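Teaching a simulated arm to close a laptop, night 10

October 15, 2021

So the arm can nearly close a laptop now. Nearly! I'm ridiculously happy about it and I want to write this down before I forget which of the many things I changed made the difference.

If you haven't been following along: Fluvel is my evening project, a pair of robot arms that live entirely inside a simulator on my desktop PC. I steer them by remote control (a game controller in each hand, which looks sillier than it feels), every move gets recorded, and then a network tries to learn the task from my recordings. I've done drawers and mugs before. Laptop lids are the first thing that has made me swear out loud at a table that doesn't exist.

The trouble with a lid is that the motion changes on you halfway. You start by nudging the top of it toward you, then you have to get over it and follow it down, and if you keep pushing the same way the whole laptop slides off across the table. My first evening of demos was full of that slide. The network learned it beautifully, of course. It would reach out, give the lid a confident shove and send the thing to the floor every single time.

What helped was slowing down. I set Cidwood, the little teleop script I use, to half speed, and suddenly I could make the small wrist turns I'd been skipping. I also started mixing up the tables. Fodor, my scene shuffler, throws in whatever props it has and picks surfaces and textures pretty much at random, so the arm can't just memorize one tidy desk. It has terrible taste and I love it.

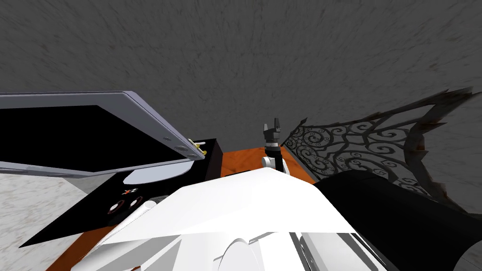

Mireille Masson wrote in after the last post to say that I should stop throwing away my bad demos, and that the ones where I miss the lid, back off and try again are probably the most useful of the lot. She'd had the same fight with cabinet doors, and her arm only learned to recover once it had watched her recover.

Well, I tried it, and she's right! I had been deleting every fumble because I wanted a clean set. I put the messy ones back in, trained overnight, and this morning the arm bumped the lid, paused, pulled back and came in again from higher up. I yelled. The cat left.

It still stops short. The lid comes down to a couple of fingers' width and then the arm sort of hovers there, and I'm fairly sure that's my fault, as I tend to let go early and let the lid drop. So the next batch will be all endings: start with the lid mostly down, press it shut, hold for 2 seconds, back away.

My target is 1000 demos by the end of November, counting the fumbles. My thumbs have opinions about this. After that I'd like to try something with both arms at once, maybe holding the base steady with one while the other does the lid, which is how I do it myself when I'm being careful.

If you've recorded two-armed tasks by yourself, please tell me how you keep from getting your left and right mixed up. I put colored tape on the controllers and it lasted one evening.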